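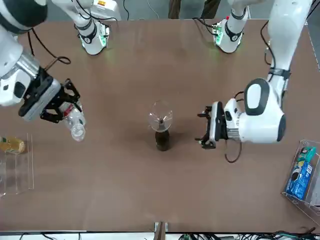 Flesitz work table in matte reddish brown, with a clear plastic bottle in use.

Flesitz Work Table, Reddish Brown

Price: $600
Ships flat, legs packed separately
Sold by Branero

The Flesitz is a plain work table for rooms where people pour, sort, mix and set things down all day. The top is smooth and matte, in a reddish brown that sits well against a gray floor. It picks up a soft reflection under overhead lights but does not glare, so a clear bottle or a glass is still easy to see on it.

We have sold this table for several years, mostly to workshops, schools and shared kitchens. The top has stayed the same. The leg brackets were changed in March, and all tables now ship with the newer style. If you are adding to a room that has the older ones, the heights still match.

Surface

The top is smooth across the whole working area, with no grooves or seams to catch crumbs or spills. Wipe it with a damp cloth and a little dish soap, then dry it. Please do not use scouring pads or powder cleaners. They will leave shiny patches on a matte surface, and those cannot be buffed out.

Water, juice and cooking oil wipe off. Coffee and red wine should be cleaned up the same day. Use a mat under hot pans - the top is not rated for direct heat.

The color can look more red in daylight and more brown in the evening. If you need to match other furniture, order a color sample before you buy. Samples are free and go out by regular mail.

Size and load

Width: 40 inches
Edges: lightly eased
Color: reddish brown
Finish: matte
Feet: adjustable, for uneven floors
Assembly: required, hex key included

The table is meant to be used from any side. Two tables can be joined along the long edge with the Panicker connector plate, sold separately. The plate screws in from underneath and does not show from above. For heavy machinery that shakes or pounds, look at a bench instead.

Assembly

Lay the top face down on a blanket. Fit the brackets first and leave the screws a little loose until all four legs are on. Tighten everything, turn the table over with a second person, and set the feet. Check the screws again after a week of use.

Accessories

Panicker connector plate - joins two tables side by side.
Vomier table mat - clear, non-slip, can be trimmed with scissors. Good for pouring and messy jobs.
Replacement feet - set of four, fits old and new brackets.

Bottles and other items shown are not included.

Shipping and returns

Delivery is to the curb or loading dock. Shipping is free on orders over $1,000 and is otherwise worked out at checkout from your zip code. Large orders may arrive on more than one truck.

Look over the top before you put the table together. If it is scratched or chipped, keep the carton and send us a picture of the damage. We will replace the top without asking for the legs back. Tables that have been assembled can be returned only if there is a fault.

Warranty

5 years on the legs, brackets and top in normal indoor use. Scratches, heat marks and damage from harsh cleaners are not covered. Keep your order number, as we will ask for it with any claim.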